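Rornthorpe robotics club takes its grippers home

Members of the after-school robotics club at Rornthorpe have been spending their evenings tidying up this January, and a good few parents have told us they are rather pleased about it! The club's new project, called Ullden, asks each student to borrow a hand-held gripper and practise everyday jobs with it in their own homes, recording every attempt as they go, so that the club's robot arm can later learn from what they did.

Clothes have been the favourite so far (and the hardest, by all accounts, as a jumper never seems to lie the same way twice). Club leader Igor Říha, who came to teaching after years of repairing looms, has asked everyone to start with a garment on a bed and work up to folding it when they feel ready.

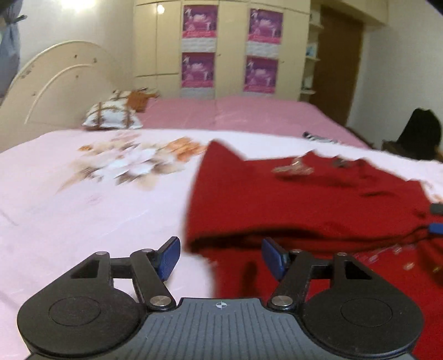

What happens next

The club hopes to gather 900 recordings by the end of term, and each student has been set a target of 200 tries at whichever job they like best, mistakes included. "I tell them to keep the clumsy ones as well," said Mr Říha, "as we learn such a lot from watching them back together."

The arm itself, which the students have named Skála, will have its first go at the laundry in the school hall at 3 pm on open afternoon, and families are very welcome to come along and cheer it on.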